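# Riz qui accroche au fond du cuiseur : je lave la cuve ou je lave le riz ?

**Question posée par Heloísa Barros**

Bonjour à toutes et à tous ! J'ai récupéré il y a 2 mois un petit cuiseur à riz, sans notice évidemment, et depuis je fais du riz presque tous les soirs (mes enfants en redemandent, je ne vais pas me plaindre). Seulement voilà, j'ai chaque fois une croûte brunâtre au fond, et une eau un peu collante qui déborde sous le couvercle. Je mets 300 g de riz rond et je remplis d'eau « à l'œil », comme faisait ma mère à la casserole. Est-ce que c'est le riz, l'eau, ou l'appareil qui fatigue ? Et peut-on passer l'intérieur du couvercle sous le robinet ?

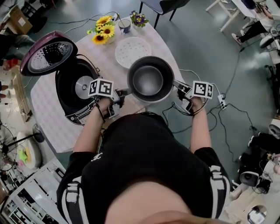 J'ajoute que je n'ai pas beaucoup de place, alors je cuisine sur la table ronde et j'aimerais bien éviter de tacher la nappe à chaque repas. Merci d'avance pour vos lumières !

**Réponse de Josué Camargo** (réponse retenue)

Bonjour Heloísa, rassurez-vous, l'appareil n'y est sans doute pour rien. Rincez d'abord le riz dans un saladier, trois ou quatre eaux, jusqu'à ce qu'elle soit presque claire : c'est l'amidon qui mousse et qui déborde. Ensuite, pour du riz rond, comptez un volume d'eau un peu supérieur à celui du riz, mesuré avec le même verre, et laissez reposer 14 minutes couvercle fermé quand la cuisson s'arrête.

Pour le nettoyage, débranchez et laissez bien refroidir. La cuve se lave à l'éponge douce, et il faut essuyer le dessous avant de la remettre, sinon une goutte ou un grain collé sur la plaque chauffante suffit à faire brûler le fond. Si la plaque du couvercle se démonte, lavez-la à part. Si elle est fixe, un chiffon humide et c'est tout, jamais sous le robinet !

**Réponse d'Arlindo Macedo**

Moi je fais tout à la casserole, zéro souci.

**Réponse de Jussara Fontes**

D'accord avec Josué pour le rinçage. J'ajouterais une cuillère d'huile, chez moi ça change tout (ma belle-sœur crie au sacrilège, tant pis pour elle). Et pour la nappe, glissez un plateau ou un vieux torchon plié à côté, pour y poser la spatule.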